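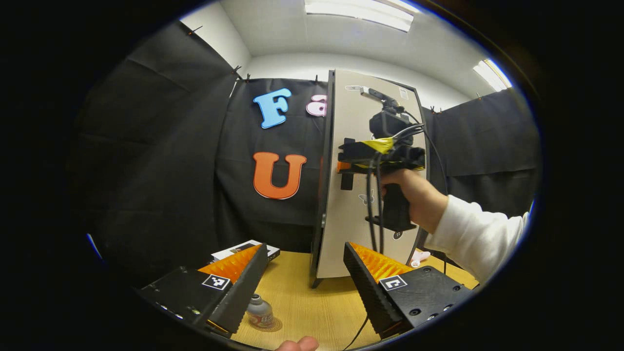
Figure 2. Tabletop with upright panel.

4. Setting up the Trolitz desk divider

Read this section through once before you begin. The divider can be used on any flat desktop with a straight edge. Keep the box until you have checked all of the parts against the list in section 2.

Before you start
Clear the part of the desk where the divider will go and wipe the surface with a barely damp cloth. Let it dry. Wax and furniture polish stop the foot pads from gripping, so remove any buildup with mild soap.

4.1 Fitting the feet
1. Lay the panel face down on a blanket or towel.
2. Find the slots along the lower edge. The wide slots are for the feet. The narrow ones are for the accessory rail and stay empty for now.
3. Push one foot into each wide slot until it clicks.
4. Pull gently on each foot. If it comes out, turn it end for end and push it in again.

Caution: Do not use a hammer. The slots can split, and split slots are not covered by the warranty.

4.2 Standing the panel
1. Lift the panel by its sides and set it down on its feet.
2. Leave a gap of at least 2 inches between the panel and the back edge of the desk.
3. Press down on the top edge with both palms for a few seconds to seat the pads.
4. Check for rocking. Small differences in height can be taken up with the felt shims in the parts bag.

Note: A curved panel takes up more depth than a straight one. Allow 18 inches on desks that also hold a monitor arm.

4.3 Joining two panels
1. Stand the second panel beside the first with the edges touching.
2. Slide the joining strip down from the top. It should move freely — if it binds, lift it off and line up the edges again.
3. Wait 24 hours before hanging anything from the joined panels when the adhesive strip has been used.

Caution: Never lean on the divider or use it to hold up shelves.

4.4 Cleaning and care
Vacuum fabric panels with a soft brush. Blot spills with a clean white cloth and cold water. Do not use bleach. Keep panels out of strong sun, which fades the lighter colors first.

Replacement feet and shims are sold in one kit, part 42. To order, see section 7.

Section revised January 13, 2023.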